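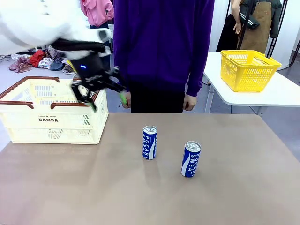
A basket with slotted sides and two brown handles.

Search this blog Type and hit enter

Do storage systems store anything?

My sister-in-law moved into a 554 square foot apartment in Brolten last November, and within a week she had a quote from Guillot for "whole-home organization." The quote was $2260. That covered a visit, a plan, a set of matching containers, and a label maker she would get to keep. She asked me what I thought, which was a mistake on her part if she wanted to feel good about it.

I have been suspicious of this business for a long time. I grew up in a house with one hall closet and a lot of grocery bags, and we could generally find the scissors. Now I visit people who own a drawer insert made for scissors and we all stand in the kitchen opening drawers.

The Guillot plan ran to 32 containers. I read the whole list. There was a container for batteries, one for "backup batteries," and one for "cords (active)." I still don't know what an inactive cord is. The part that bothered me most was the pantry, where every single dry food was to be poured out of its package into a clear box. So you take rice, which comes in a bag with the cooking directions and the date printed on it, and you throw away the directions and the date. Then you use the label maker to write RICE. I can tell what rice is.

People who like this stuff always tell me it saves money, because you can see what you have and you stop buying doubles. Maybe. I would like to see one household that wrote it all down before and after. How many extra jars of cumin do you have to not buy before you are even on $2260? I've bought cumin by accident plenty of times and I don't think I'm out more than the price of a pizza.

They also say it saves time. My friend across the street keeps her pantry this way and spends part of every Sunday topping up the boxes. The extra flour that won't fit in the flour box goes in the garage, in its bag, with a clip on it. So she has a flour system and also a bag of flour.

Then there are the apps. I tried Nuvum for a month, on the free plan, so I could complain about it fairly. The idea is that you give every bin a number, type in what's inside, and search for things on your phone. I did the linen closet and the shelf over the washer. The search works fine. What it can't do is make my family update the listing when they move the tape, and by the second week it was telling me with total confidence that the tape was in bin 2. The tape was on the stairs. I want to be fair to the app here: it's a good app for someone who lives alone and never moves anything.

I'm not against containers. I have plenty. Plain open baskets with handles are about the only home storage product I'd defend in an argument. You can see in, you can pick the thing up and carry it to another room, and if it gets full you know it's full. No lid to lose. My own come from the Andberg outlet, they don't match, and one has held hats, onions, and tax papers at different times in its life.

What I don't buy is the promise on top. The before picture always has kids' shoes and a dog leash in it, and the after picture has a bowl of lemons. Where did the leash go? They still have the dog, I assume. I look for the leash every time.

And the advice about getting rid of things first, which even the paid organizers give, is the part that does the work as far as I can tell. If you take a third of the stuff out of a closet, the closet looks better. You could put what's left back in shoeboxes and it would still look better. The containers get the credit because they're in the photo and the trip to the donation center isn't.

A reader wrote in after my post on garage shelving to say I'm a messy person making excuses. Could be! My desk is bad. But I'd point out that I was writing about whether the shelving held the weight it said it did, and it didn't, and that has nothing to do with my desk.

Anyway, she turned the quote down. She bought a few baskets and a shoe rack, gave away a box of mugs, and put a nail by the door for her keys. I went over last weekend and the place looked okay. There was a pile of mail on the microwave. She says she's going to deal with it, and she has asked me, twice now, whether I think a mail sorter would help. I told her I'd want to see some evidence.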